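Are plain wooden blocks worth the money over painted ones?

skillano_mum
Posted in Toys and Play, September

I keep being told that unpainted wooden blocks are "better" and I'd like somebody to tell me how. My two have a tub of painted ones from a jumble sale and they build perfectly good towers. Now a relative wants to buy us a plain set from Brudora, 50 pieces in mixed sizes, and it costs more than the 100-piece painted set. Fewer blocks, no paint, more money. Is there a real difference or is it just that they look nice on a shelf?

We'd be using them on a hard tabletop, if that matters.

Rateo
Mostly the shelf, I'd say. "Open-ended play" is what shops call it when they've left the colour off. A child who wants a castle will make one from anything.

Where I'd look harder is the sizes. Sets with only one size of cube get dull quickly. You want big cubes for the bottom, little ones for fiddly bits and at least a few tall pieces to stand on end, because those are what turn a heap into a building.

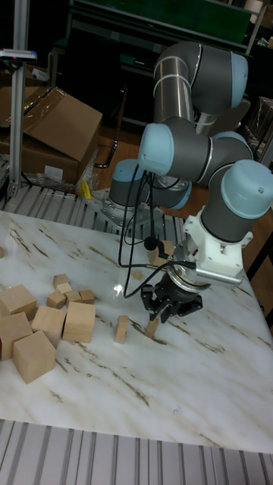
negri_k says the mix of sizes is overrated too, and that hers ignored the small cubes for a year and only wanted the big ones to knock down. Fair enough. I'd still pay for the mix before I paid for bare wood.

On a hard top, check the faces are flat. Stand a tall block on its end and nudge the table. If it rocks before you've touched anything, send the set back. Smooth surfaces also let the bottom row slide, painted or plain — a thin cloth underneath sorts that out, though mine pull it off.

One thing in favour of plain: chips don't show. Our painted ones looked shabby after 2 months and I spent an evening wondering where the flakes had gone. Plain ones do get grubby, mind. Wipe with a damp cloth and don't soak them, whatever the leaflet says about "easy care".

blockhead20
we had plain ones, they were fine. lost half under the sofa. get a box with a lid

skillano_mum
Thanks both. Still not convinced about the price, so I've asked for the 20-piece set with the tall ones in it and we'll keep the painted lot as well.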